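Poststead – Entraide bricolage et aménagement
Rubrique : Plans de travail, tables et revêtements

Plateau motif marbre beige : identifier le revêtement, recaler le bac et enlever un voile mat

Publié par plateau_421
Statut : ouvert

Bonjour,

J'ai repris un poste de travail monté par un prédécesseur : une table, des profilés aluminium, trois parois à motif. Je n'ai ni facture ni fiche technique. Le dessus présente un motif marbré beige et je ne sais pas s'il s'agit d'un stratifié, d'un film adhésif ou d'une nappe tendue. La question se pose maintenant à cause de deux défauts.

Premier défaut : un voile mat, visible en lumière rasante en fin d'après-midi, à peu près de la taille d'une main. Il ne part ni à l'eau ni au liquide vaisselle dilué. Au toucher, la zone n'est pas plus rugueuse que le reste. Aucun produit n'a été renversé à ma connaissance, mais le dessus a été essuyé pendant des mois avec des lingettes dont j'ignore la composition.

Second défaut : les objets posés dessus glissent. J'ai deux récipients qui doivent revenir toujours au même endroit et je les retrouve décalés de plusieurs millimètres en fin de matinée. J'ai essayé du ruban de masquage pour marquer les coins. Il a laissé de la colle, que j'ai enlevée à la gomme, et je ne veux pas recommencer sur une surface que je ne connais pas. 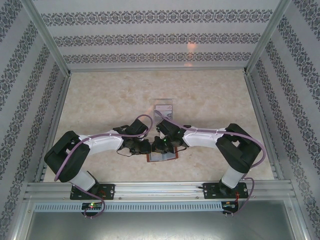

Le nettoyage doit se faire sans démonter les parois. Je peux retirer les objets mobiles et travailler par l'avant, c'est tout. Le fond reste accessible à bout de bras avec un manche. Le motif complique le contrôle : entre les marbrures crème, beige et gris pâle, une trace claire se confond avec le dessin dès que la lumière vient d'en haut. Le bac transparent et le plateau à bord brun sont vers le milieu, et ce sont eux que je voudrais caler, si possible sans perçage ni colle définitive. J'ai 3 mm de jeu admissible dans chaque sens, pas davantage.

Dimensions utiles, si elles servent à chiffrer un remplacement : profondeur libre 421 mm à l'endroit où je pose les récipients, longueur totale de profilé 2 530 mm pour le cadre du bas, relevée au mètre ruban avant que je prenne le poste. Je n'ai pas refait la mesure.

Trois points à éclaircir :
- comment reconnaître le revêtement sans l'abîmer ;
- comment traiter le voile mat ;
- comment repérer et immobiliser les deux récipients.

Merci d'avance.

----

wurden_surfaces
Membre, rubrique Revêtements

Dans l'ordre.

Identification. Cherchez un chant ou une arête, sous le plateau ou derrière un profilé. Un film adhésif se termine par une lèvre mince, souvent rabattue de quelques centimètres sur la face inférieure, et l'ongle accroche au bord. Un stratifié a un chant net, dur, avec une ligne sombre ou brune entre le décor et le support. Une nappe ou une toile enduite se déplace légèrement si on pousse à plat avec la paume, et elle fait un pli devant la main. Si le bord est entièrement pris dans le cadre, passez à l'essai suivant : appuyez avec l'ongle dans un coin caché, sans rayer. Le film garde une marque quelques secondes, la toile aussi, plus large. Le stratifié ne garde rien.

Pas d'essai au solvant. L'acétone attaque la plupart des films vinyles et peut dépolir certaines finitures. Beaucoup de gens commencent par là et créent un second défaut à côté du premier.

Le son donne une indication de plus, mais faible. En tapotant avec le dos d'une cuillère en plastique, un film décollé sonne creux par endroits. Un film bien collé sonne comme son support et ne vous apprend rien.

Voile mat. Deux causes fréquentes. La première est un dépôt de tensioactifs laissé par les lingettes, qui s'accumule parce qu'on ne rince jamais. La seconde est une usure réelle de la couche de surface. Pour les distinguer :

1. Dépoussiérer à sec avec une microfibre propre.
2. Appliquer de l'eau tiède additionnée de vinaigre blanc, un volume pour dix, sur une surface réduite au bord de la zone terne.
3. Laisser deux minutes, ne pas laisser sécher.
4. Rincer à l'eau claire, deux fois, avec un second chiffon.
5. Sécher aussitôt et regarder en lumière rasante, avec une lampe posée sur la table.

Si le bord traité est redevenu homogène, c'était un dépôt. Étendez au reste de la zone. Si rien ne change après deux passages, la surface est usée et aucun nettoyage ne lui rendra sa brillance. Les rénovateurs en spray donnent un résultat pendant quelques semaines, puis marquent les doigts et rendent la surface encore plus glissante. Je les déconseille dans votre cas.

Tenez le vinaigre à distance des profilés. L'aluminium anodisé supporte un contact bref, l'aluminium brut se ternit. Une bande de papier absorbant le long du pied des parois suffit pendant l'opération. Essorez le chiffon au maximum : vous avez du câblage le long du plateau et au bord, le liquide ne doit pas couler, et tout ce qui est alimenté doit être hors tension avant de commencer.

Pour les parois à motif, même méthode d'identification que pour le dessus. Ne supposez pas que c'est le même matériau.

----

lagos_atelier
Membre

Pour le glissement : tapis antidérapant de tiroir, découpé au format du fond de chaque bac. C'est ce que j'utilise et ça ne bouge plus.

Éviter les modèles bon marché en mousse ajourée, ils collent au bout d'un été et laissent un quadrillage jaune sur les surfaces claires. Prendre du silicone plein.

Pas d'avis sur le voile. Chez moi je ponce, mais je n'ai que du bois massif.

----

poston_40
Membre, contributeur régulier

Je complète sur le calage, la réponse précédente ne règle que la moitié du problème. Le silicone empêche de glisser, il ne donne pas de position. Si vous soulevez le récipient pour le vider, vous le reposerez de travers.

Avec 3 mm de jeu, il faut une butée. La solution réversible que j'emploie est un gabarit posé, découpé dans une feuille rigide mince, avec une ouverture au contour de chaque récipient. Le gabarit prend appui sur le cadre d'un côté au moins. Il n'est collé nulle part et s'enlève pour le nettoyage.

Points à respecter :

Relever le contour à la base du récipient. Beaucoup de bacs transparents sont évasés et le haut est nettement plus large que le fond. Un calibre en carton, essayé avant la découpe définitive, évite de gâcher une feuille.

Prévoir un millimètre de jeu par côté dans l'ouverture. Moins, et le bac se coince quand on le soulève en biais. Plus, et vous consommez votre tolérance pour rien.

Arrondir les coins intérieurs au même rayon que le bac ou un peu plus large.

Ébavurer la face inférieure. Une bavure sous une feuille qu'on déplace chaque semaine raye un film en peu de temps.

Si la feuille glisse elle aussi, mettre quatre pastilles de silicone aux angles. Compter leur épaisseur si la hauteur de pose des récipients a une importance pour vous.

Pour un simple repérage visuel sans gabarit, le ruban de masquage classique est un mauvais choix, vous l'avez constaté. Il existe des rubans à faible adhérence prévus pour les peintures fraîches. Changez-les tous les quinze jours, même s'ils ont l'air en bon état. Choisissez une couleur franche : sur un marbré clair, du ruban beige ou blanc se perd.

Sur le remplacement éventuel : ne commandez rien sur la base des 421 mm, c'est une profondeur locale et il vous faut l'encombrement total sous cadre. Remesurez aussi le profilé. J'ai déjà vu des cotes relevées d'équerre à équerre alors que la pièce passait dessous, avec plus de 40 mm d'écart à l'arrivée.

Désaccord mineur avec wurden_surfaces sur le vinaigre à un pour dix. Je commencerais à un pour vingt, vous pourrez toujours monter.

----

Commentaires

plateau_421 : Bord trouvé sous l'angle avant, côté gauche. Il y a une lèvre mince, rabattue, qui accroche à l'ongle. Donc film adhésif, a priori. Essai au vinaigre à un pour vingt sur le bord de la zone : légère amélioration au premier passage, nette au second. Je continue par petites surfaces.

wurden_surfaces : Cohérent avec un dépôt. Rincez deux fois à chaque reprise, sinon vous étalez ce que vous venez de dissoudre. Si le rabat se décolle, ne tirez pas dessus, réchauffez au sèche-cheveux à puissance faible et plaquez avec un chiffon.

plateau_421 : Noté. Pour le gabarit, une feuille transparente conviendrait-elle, pour garder le motif visible ?

poston_40 : Oui, mais les poussières coincées dessous se verront, et vous aurez un reflet de plus à gérer pour le contrôle. J'en prendrais une mate, gris moyen. Pour le contour du plateau à bord brun, relevez les quatre côtés, ils sont rarement parallèles sur ce genre d'article.

plateau_421 : Carton découpé et essayé, le bac transparent tient. Il reste l'autre ouverture à reprendre, trop serrée dans un coin.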